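Workshop projects > Robots > Gremetti > README

# Gremetti: two arms, one round tray

Gremetti is the simulation part of our two-arm build in the shared workshop. The real table is still waiting for its second arm, so we practice the sorting job in the simulator first. The task is simple: take the small cylinders from the round tray and put them in the two-color bin, one kind in red, the other kind in blue.

## What is inside

- 123 episodes, both arms recorded together
- 2 camera views for each episode
- joint positions and gripper opening, saved as CSV
- the scene file, with table, tray, bin and floor

Episodes 1 to 100 are for training. The rest please keep for testing.

## How to start

Unpack the folder, open `scene/table.cfg` and check the path of the arm models. Then run `play.py` with an episode number. If you do not give a number, it plays the first one. The default seed is 832.

## Known problems

The cylinders sometimes slide a little when the gripper closes. I made the friction higher on 8/17/22, but older episodes were not recorded again. Reset is slow on old laptops.

Scene by Imogen Naylor, control code by Liam Nuttall. You may use everything freely, please only keep our names. 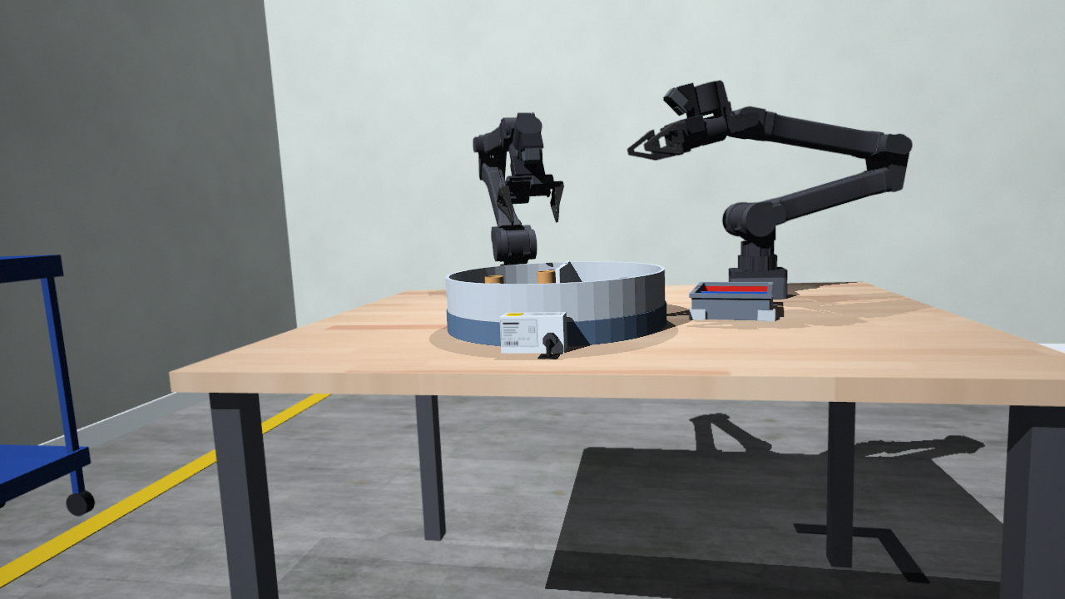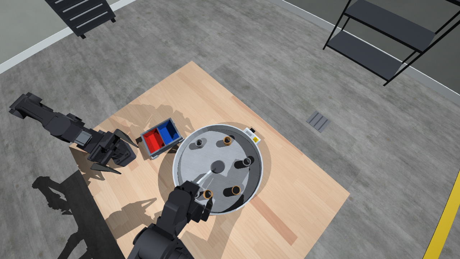
*Simulator renders of the two arms at the table with the round tray.*

Comments

Tia Staniforth: Does it play without a graphics card? My machine has none.

Liam Nuttall: Yes, with `--small`, but it is slow.

Beverley Horrocks: The path for the arm models needs a full path on my computer, a relative one gave an error.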